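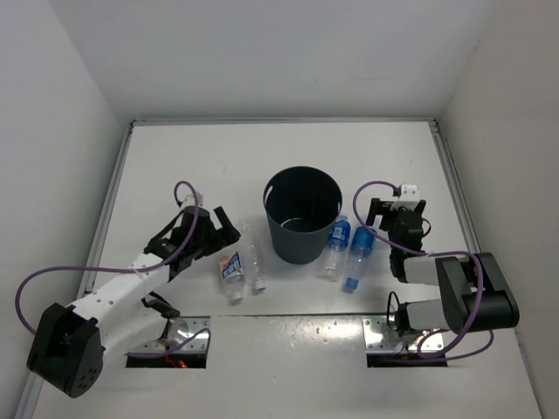

About the Plusmont Robotics Club

We're the after-school robotics club at Plusmont, and we meet in the old print room at the end of the science hallway. If you've walked past on a club day and heard cheering, somebody's bottle probably went in the bin!

The club started with one folding table and a line-following car that mostly followed the wrong line. These days we spend most of our time on a project called Firkau, our two-armed sorting cell. The goal is easy to say and pretty hard to do: plastic bottles get scattered on a white table, and the left and right arms have to pick them up and drop them in a round gray bin between them. Clear bottles are the worst (they almost vanish against the tabletop), so of course those are the ones everybody wants to work on.

What we do

New members start by driving the arms by hand. You learn fast how much your own fingers do without asking you! After that you record practice runs, help train the software on them, and then watch the arms try it by themselves. Our shared log is up to 3,576 recorded runs, and 568 of those came in during February alone, when we were getting ready for the Brudness Challenge.

Brudness is our big event of the year. Each team gets 50 tries at a cleanup task, with bottles the judges bring and nobody has seen before - short wide ones, long skinny ones, labels, no labels. Last year we finished in the middle of the pack and came home with four pages of notes on caps. We're still working through them.

There's plenty to do if code isn't your thing. The cable crew keeps the purple cables routed so an elbow can bend without pulling on anything. The parts crew measures, prints and reprints small brackets. Our writers keep the build notebook, now 216 pages long, and it has saved us more than once when a setting that worked on Tuesday had been changed by Thursday.

Who we are

Brittany Thibodeau teaches physics here and has coached the club from the start. She'll answer almost any question with "try it and tell me," and she means it - she really does want to hear how it went. Older members lead the crews and teach the newer ones, and we rotate jobs every few weeks so that everyone gets time at the controls.

Joining

Any Plusmont student can join, at any point in the year, and you don't need to have built or coded anything before. Come in with your hair tied back and your sleeves pushed up, and stay for one whole meeting before you make up your mind. Families are welcome at our open practices too.

We could also use your empties! Rinsed plastic bottles with the caps on, any shape or size, can go in the box outside the print room door. Odd shapes especially.

Page updated March 1, 2026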